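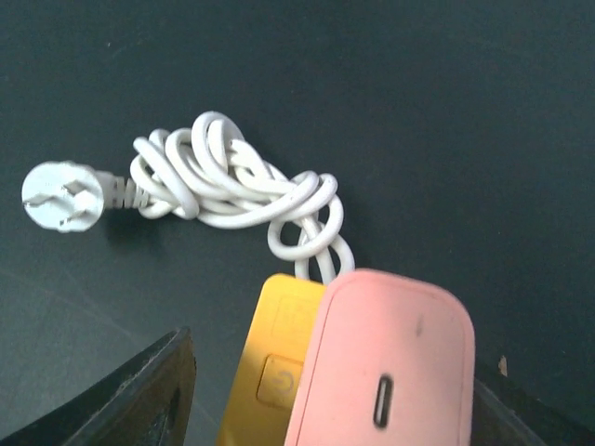

Morven Gourlay wrote to say that she has played in the Prosness poker league since it began and has never once made a final table, so could we please run a smaller game for the likes of her? Well, Morven, we've been thinking along the same lines for ages, and we're happy to say that the first Dramcombe Beginners' Night will be held in July! There's room for 30 players, everyone starts with 2,000 in chips, and the blinds go up every 21 minutes (plenty of time for a chat between hands). Names to the Lamont bar, please.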